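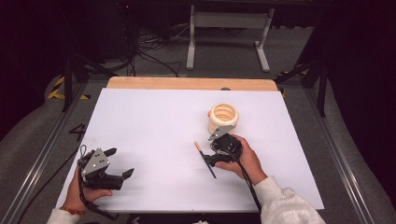 Session 5: Paying for the Bench

Equipment Planning for Automation Projects
Handout to go with the lecture of Wed 9 October
Khalil Karaki

Bring this to the tutorial, along with a calculator and a realistic attitude. The last two groups to present brought neither.

1. Where budgets go wrong

Every first draft I get has the same shape. One enormous line at the top for the robot, a smaller one for the computer, and then a line called "misc." that has been given whatever was left when the writer got tired. The robot line is usually right to the dollar, as the seller was happy to provide it. The misc. line is where the project will spend the spring.

Start from the table and work outward. Before you price anything, write down what a person doing the job has in each hand, what is under their hands, what the cables are doing and what holds everything up. For a two-handed setup with hand-held grippers, like the one at the top of this handout, you get a list before you have said the word "robot" at all:

Grippers, left and right
Cables for both, and somewhere for them to go
A table, and a board to work on
Stands and tripods
Floor tape
Curtains
Things to pick up: a cup, a pen

Most of that list costs very little per item. All of it has to be ordered, and somebody has to be home when it arrives.

2. The three columns

Use three columns for every line: buy once, buy again, and hours. Students fill in the first and leave the others blank, which makes for a handsome page.

Buy once is for tables, stands, rails, brackets. Put the delivery charge on its own line. Large flat objects cost more to move than you think, and they come on a pallet that then belongs to you.

Buy again is for whatever touches the work. Finger pads, coverings, cables, tape, pens. Estimate how often, double it, and don't show the doubling to anyone who signs things.

Hours is for the people. Assembly, calibration, looking for the other hex key. If your hours column adds up to zero, you have planned a project that runs itself, and you should sell that instead.

3. Worked case: Saliba

Saliba is our standing case for the term, a small packing shop that wants to record hand work before deciding whether to automate any of it. Two quotes came in.

Hutaneck offers a pair of grippers with cables and mounts for 3,077 dollars. Fingers are included. Replacement fingers are on a separate price list, which they will send if you ask twice.

Stanus is 800 dollars cheaper for the pair. Cables are extra, mounts are extra, and delivery is 11 weeks. The quote is very well laid out.

Questions the Saliba team ought to have asked before arguing over the 800:

What does a set of fingers cost on its own, and can the covering be replaced without replacing the block behind it?
Are the left and right fingers the same part? If they are, you need fewer spares.
How long is the cable, measured from where the person stands and not from where the brochure stands?
Who pays the people during the 11 weeks?

The last one settles it for most groups. A couple of you will still pick Stanus, and you may, provided the hours column shows what the waiting costs.

4. Wear

Look at the part that meets the job and budget from there. The coverings are the cheapest thing on the tool and the first to look tired – and they are what the vendor's photograph always shows brand new.

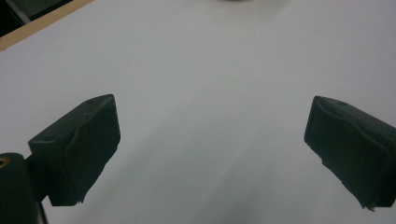
Fig. 2. Gripper fingers, open. Note the frayed bits at the lower ends of both pads and the scuffing near the left tip.

For planning purposes, write one spare set per gripper into the first order and give the rest a date for review. Don't wait for a failure. A frayed edge may go on working for months or may start catching on things the same afternoon, and your budget has to survive either one.

Put the inspection in the hours column too. Nearly everyone leaves it out. It takes a few minutes, and it goes undone for a whole term unless it has a name beside it.

5. Furniture, curtains and other indignities

The plain items get cut first when money is short, and then they come back one at a time on somebody's personal credit card. Keep them in. In particular:

Work surface. Price a spare board along with the first. A plain one is easier to match when you reorder.

Light. Soft shadows across the work may or may not matter to you. Decide before you buy lamps, and test with the curtains both open and closed.

Floor. Cables end up on it. Budget for covers or for clips, and measure the run before ordering. Kusow, last year's case, ordered by eye and owned a great deal of spare cable cover by October.

Tape. Yes, it gets a line. Buy the good kind.

6. For the tutorial

Take the Saliba case and produce a one-page budget with all three columns filled in. Pick one vendor and defend the choice in 2 paragraphs. Add a short list of whatever you would give up if the total were cut by 800 dollars, in order, with the first item to go at the top.

"Misc." may appear on the page once. If it is larger than your tape line, expect to be asked about it.

Late budgets are accepted with a revised delivery date and a covering letter in the style of Stanus.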